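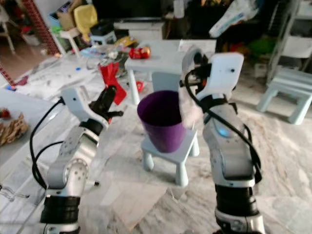

Home | Program | Speakers | Slides and notes | Contact

Collecting demonstrations by remote control
Speaker notes, Estport, June 2022
Svenja Vogler

Slide 1. Give name and project (Stiltura). Credit Serpil Demirtaş for the operator interface. Go straight on.

Slide 2. The task is pick and place: one soft object, one bin, two arms. The operator drives both arms the whole time, even when only one has work to do. Idle arm stays open and clear of the bin. Say why we record it anyway - the policy has to learn to hold still.

Slide 3. Numbers. 3,000 demonstrations, 40 operators, 2 sites (Wendt and Bovden). Each operator gets 170 minutes of practice before anything is kept. Pause here, people write this down.

Slide 4. By hand or by remote. Guiding the arm by hand gives smoother paths, but the person's body blocks the cameras. Remote control keeps the view clear and costs feel. With plush and cloth the operator cannot tell a good grip from a weak one until the lift.

Slide 5. Release errors. Most bad runs fail at the rim: gripper opens early, object catches on the edge. We keep these runs and label them. Do not trim the recovery.

Slide 6. Clutter. Rooms are left as found. Only the bin position is logged.

If short on time, skip 6. Expect a question on delay - answer is on the backup slide, after the references.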